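Re: [mondbridge-list] Stosano EP: vocal takes and sequence

November 3, 2022

Parvaneh Salehi wrote:
> I have the rough mixes of all nine songs. The second verse of
> "Tandport" is hard to follow, and I think it's the backing track,
> not the delivery. Can we bring the choir down? Also, is the
> spoken part about his brother staying in? His mother will hear this.

Parvaneh,

Replies in order. Session files are in the usual folder, and the stems are at the same sample rate as last time.

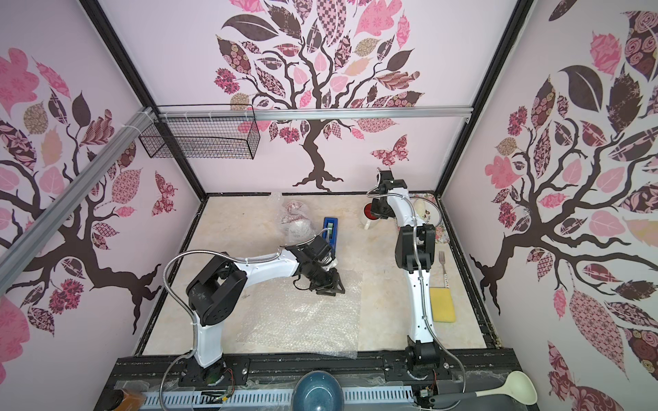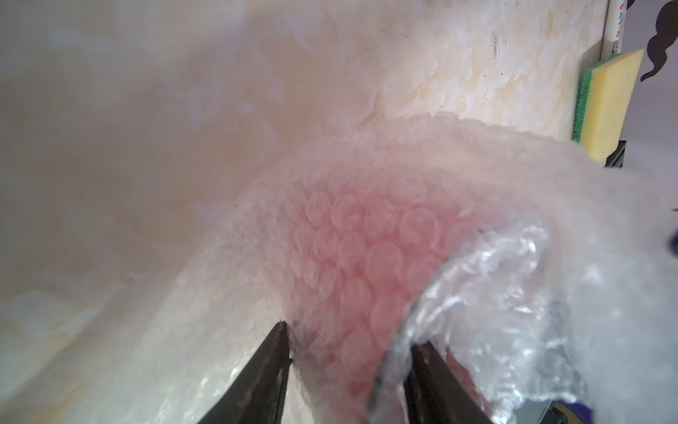

1. Choir level. I pulled the choir down 4 dB from the start of verse two to the end of the hook. That helps, but the larger problem is between 200 and 400 Hz, where the organ and the lead vocal overlap. I cut the organ there and left the vocal alone. Please check it on small speakers before asking for more.

2. Spoken part. It stays unless he says otherwise. I asked him on Monday and he wants it in, same words, no music under the last line. He has told the same story from the front of the church, so his mother has heard it. I did shorten the pause before the scripture reading. It ran long enough that people would think the song had ended.

3. Doubles. The doubles on "Jalali" drift late against the lead in the last eight bars. I moved the worst ones by hand. If he has time, I would prefer he record them again — the timing edits are audible on the hard consonants with headphones.

4. Tempo. The click for the closing song was set wrong in the version I sent out first. If your copy is named "closer_221", delete it. Anything recorded against that file will not line up with the current one.

5. Sequence. I would still open with the testimony song and put the prayer last. Iolo's earlier order puts the two slowest songs next to each other, and the middle of the record loses its pace. I have no strong view on where the short interlude goes.

6. Lyrics sheet. The typed sheet and the recording disagree in two places in "Tandport". The sheet has "carried", he sings "carries". The sheet also drops the line before the second hook. I followed the recording. Someone should confirm the verse reference too. The sheet gives Psalm 40 and he says Psalm 30.

Not done yet: fades, gaps between songs, and the clean intro for radio. Loudness will be matched at mastering, so please ignore level differences between songs for now.

Send notes with timestamps, to the list and not to me directly.

Iolo Nicholas has the masters on the second drive if the folder is down.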